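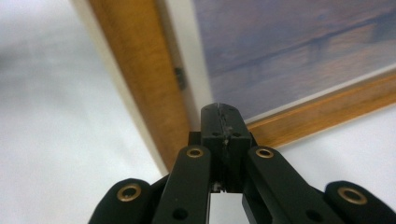
I got paid by the corner that month. Straighten a crooked picture, squeeze the trigger, nudge, let go, next. Manurung wanted 1000 of them from each of us before February, and I'd signed up thinking, how hard can it be? I've been straightening my mother's pictures my whole life!

Well. Try it with two matte black fingers instead of your own. Irfan Pelupessy, who had the station next to mine, kept shoving his frames right up the wall like he was parking a truck.

"Slower," I told him. "It's going to copy you, you know."

"Then it'll be fast," he said.

My own trouble was the one with the bridge in it (I'd decided it was a bridge, all blue and purple, maybe Virnwood on a wet evening). I got fond of it. I'd tip it level and then stand there a second too long, holding the gripper shut, just looking.

Almost 30 days later they let us watch the arm have a go. It came in low and slow, touched the corner, eased it up. Lovely! Then it stopped. Fingers closed, not moving, right there in front of the bridge.

"Is it stuck?" Irfan asked.

I said I'd go get Behrouz, but I didn't go right away. After a bit the arm let go and moved along to the next one.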